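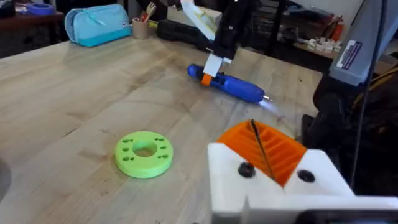 **Drundalo Lending Desk** wrote:

The proposal as posted would end daily late fees on all borrowed tools. Our desk cannot support it in its present form. Fees are the only means by which a borrower is reminded that another household is waiting for the same item. If they are withdrawn, something must take their place, and the draft does not say what.

We would also ask that the draft state which items it covers. "Household tools" is not defined anywhere in the text.

---

**Clallton Tool Library** wrote:

Thank you for the comment. For readers who have come to this thread without the draft, the relevant part reads as follows:

> Beginning in July, member libraries may elect to suspend daily late fees on household tools. A borrower with an overdue item may not borrow again until the item is returned. An item overdue by more than 30 days will be treated as lost and billed at replacement cost.

The term "household tools" was carried over from the existing lending agreement, where it means any item without a gasoline engine that one adult can carry. We agree that the definition should appear in the new text and will add it.

On the larger point, we do not share the view that fees serve as a reminder. In the past year Clallton recorded 1,409 loans. Of these, 52 came back more than a week late. We reviewed the notes on each one. In most cases the borrower had been called or written to, had answered, and had given a date. The fee was then charged on top of an arrangement that was already working. Several of those borrowers have not used the library again.

---

**Arkudex** wrote:

I borrow from two of the libraries in this network and wish to respond to the figures above.

A record of late returns does not show how many people returned their items on time in order to avoid the fee. Those borrowers leave no trace in the notes. I count myself among them. I have driven a tile saw back across the county on a Sunday evening for the sole purpose of not being charged, and the next borrower had it on Monday morning.

I do not object to kindness at the desk. I object to removing a rule on the strength of the cases in which it was broken.

---

**Clallton Tool Library** wrote:

That is a reasonable criticism of our figures, and we have no means of answering it from our own records. We would note that the block on further borrowing remains in place under the draft. A borrower who wishes to use the library again has the same reason to return the saw.

---

**Arkudex** wrote:

Only if the borrower wishes to use it again soon. Many people borrow once for one project. A block means very little to a person who has just finished the only bathroom floor he or she intends to lay.

---

**Ó Dubhghaill Hardware** wrote:

We supply replacement parts to several libraries in the network and hold no vote on this matter. We offer the following for information.

The most common order we receive is for small accessories: drill chucks keys, saw blades, guards, hoses, battery chargers. Complete tools are seldom replaced. In our experience a tool that comes back late usually comes back whole, while a tool that comes back on time may well be short a part. If the network's aim is to reduce its yearly expense, the condition of returned items may deserve more attention than the date of return.

*Edited to correct: "chuck keys."*

---

**Drundalo Lending Desk** wrote:

We accept the point about accessories, but it concerns a separate section of the agreement and should be raised in its own thread. The present question is late fees.

To return to that question: our desk operates three evenings a week. When a popular item is overdue, a borrower who has reserved it may make a trip for nothing and cannot try again for two days. We had this occur repeatedly last spring with the floor sander. The person who bears the cost of a late return is the next borrower, and the draft makes no provision for that person whatsoever.

We would consider the following alternative:

1. No daily fee on any item without a pending reservation.
2. The present daily fee on any item with a pending reservation, beginning the day after it is due.
3. Notice to the borrower, by telephone or email, before the first fee is charged.

---

**Clallton Tool Library** wrote:

We find much to agree with in this. Our one reservation concerns the second item. A borrower has no way to know, at the time of borrowing, whether another person will later reserve the tool. Two borrowers could return the same model of sander on the same day and be treated differently.

---

**Drundalo Lending Desk** wrote:

They would be treated differently because the consequences were different. The notice in the third item is intended to make this known in time. A borrower who is told on Tuesday that another household is waiting, and who keeps the item until Saturday, has made a choice.

---

**benchvise_north** wrote:

I should like to raise the matter of proportion. Under the current schedule a glue gun and a pressure washer carry the same daily charge. After two weeks, the borrower of the glue gun owes more than it would cost to purchase a new one. I am aware of a neighbor who reached this conclusion, kept the item, and paid the replacement bill as the cheaper course. The library then had to order another.

Whatever is decided, I request that no late fee exceed the replacement cost of the item, and that small hand tools be placed on a lower rate.

---

**Arkudex** wrote:

I support the cap. I do not support a separate rate for hand tools, which would require every desk to maintain a second schedule and explain it to every borrower. The lending agreement is already longer than most people will read.

---

**benchvise_north** wrote:

A second line on a printed card does not strike me as a burden.

---

**Arkudex** wrote:

With respect, it is seldom one line. The deposit schedule began as one line. It now has nine, two of which contradict each other on the subject of extension ladders.

---

**Clallton Tool Library** wrote:

The ladder entries will be corrected. We are grateful to have them pointed out, although we would have preferred a direct message.

We have prepared a revised text that draws on the suggestions made here:

> Beginning in July, member libraries may elect to suspend daily late fees on household tools that have no pending reservation. Where a reservation is pending, the borrower shall be notified by telephone or email, and the daily fee shall begin on the second lending day after notice is given. The total late fee on any item shall not exceed its replacement cost. "Household tools" means any item without a gasoline engine that one adult can carry.

The borrowing block and the 30-day rule are unchanged. Comments on the wording are welcome in this thread through Saturday, May 12, 2018.

---

**Drundalo Lending Desk** wrote:

We can support this text with one amendment. "Second lending day" would, under our hours, allow a borrower to hold a reserved item for most of a week after notice. We ask that it read "first lending day."

---

**Clallton Tool Library** wrote:

A borrower who is notified in the evening, and whose library opens the following morning, would then have only a few hours to respond. Clallton opens six days a week, and this would arise often. We would prefer to keep the second day and permit each library to adopt a shorter period by posting it at the desk.

---

**Drundalo Lending Desk** wrote:

That is acceptable, provided the shorter period is also printed on the borrower's receipt.

---

**Arkudex** wrote:

I remain opposed to the suspension of fees on items without reservations, for the reasons given earlier. I would ask that the libraries adopting the new rule record their late returns from the first day, using the same definition of "late," so that the question may be reviewed with evidence. Clallton's count of items more than a week overdue would serve. A borrower's view, for whatever weight it carries.

---

**Clallton Tool Library** wrote:

We will record them on that basis and will post the results in this forum. The receipt wording has been added to the text at Drundalo's request. The question of missing accessories has been moved to a new thread under "Returns and Condition," where Ó Dubhghaill Hardware's comment has been copied in full.

---

**benchvise_north** wrote:

Please confirm whether the cap applies to fees already owed, or only to those charged after the new rule takes effect.

---

**Clallton Tool Library** wrote:

Only to those charged afterward. Borrowers with an existing balance above the replacement cost may ask their own desk for an adjustment, and Clallton will grant such requests.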